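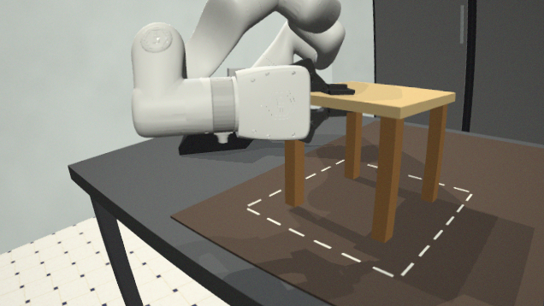

By Marites Fajardo, for the Alipour Assembly Group
Updated Sat 3 December

About the Group

The Alipour Assembly Group studies how robot arms learn to put things together. We work on furniture at small scale: tables and stools with square legs and plain tops, handled in simulation by a single arm with a parallel gripper. The tasks look simple, and a person would finish most of them without much thought. For a robot they bring together several hard problems at once, including how to hold a wide, flat part by its edge, how to turn it over, and how to set it down where it is wanted.

The group was founded by Hongmei Wei, who still directs it, and is housed in the engineering school. We have nine members at present. Four are doctoral students, two are research engineers, and the rest hold teaching posts in the school and divide their time between the classroom and the group.

What We Study

Our main line of research is a training method we call Imura. Most methods of this kind teach a policy by showing it complete demonstrations from the first movement to the last. Imura begins near the end. The policy first practices from states in which the furniture is nearly in place and the gripper is already at the tabletop. When it succeeds often enough from those states, the starting point is moved back a little, and training continues. By the last stage the policy starts with the parts in arbitrary positions and has to do the whole task.

The idea of learning backward from a goal is well known, and we make no claim to it. Our contribution lies in how the starting states are chosen. Baoshan Peng and Bit-na Ji developed a scoring rule that looks for states where the policy succeeds on some attempts and fails on others, and spends most of the training time there. States that are already easy are visited only now and then, to make sure that nothing has been forgotten. 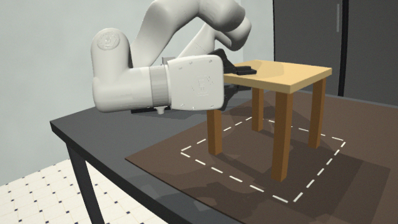 Simulated arm with its gripper at a corner of the tabletop.

In our most recent study, each policy was trained from 90 demonstrations and tested on 300 new starting positions. Policies trained with Imura completed the placement task more often than policies trained on the same demonstrations in the usual order. The gain was largest when the furniture began on its side. When it began upright and close to its target, the two methods performed almost equally well, and we report that result alongside the others.

Most of the failures that remain are failures of grip. The fingers close on the tabletop at a poor angle, the part swings as the arm lifts, and the policy does not recover. Chunhua Kang leads our work on this problem – a second, smaller model that watches for the start of a slip and asks the arm to try the grasp again.
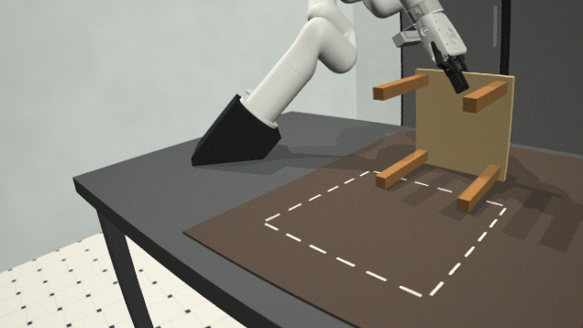 Grasps near a leg are of special interest to us, as the leg limits where the fingers can go and how far the wrist can turn before something touches. We keep a separate set of 28 test cases for these grasps and run it on every new version of the policy. A version that improves the overall score but does worse on this set is not released until the cause is understood.

How We Work

All of our training is done in a simulator named Zarex, which the group maintains. Each task has a fixed work surface and a marked target area, and the lighting and surface colors can be changed between runs. We hold a code review every week and a longer research meeting once a month. Results are shared inside the group before they are written up, and a second member repeats each main experiment from a clean copy of the code.

We release our task files, trained policies, and test cases with each paper. Failed runs are included in the logs. Other groups have found these useful for work of their own, particularly on detecting errors early.

Teaching and Study

The group offers one course, Learning for Manipulation, open to students in their final year. Students build a task in Zarex, train a policy for it, and write a report on where it fails. Places on the Hunton summer project are offered to students who have completed the course. Applications open in March.

Prospective doctoral students should write to the group office with a short statement of interest and a sample of written work. Prior experience with robots is welcome but not required – several of our members came to the field from mathematics or mechanical design. General inquiries may be addressed to Marites Fajardo, Group Coordinator.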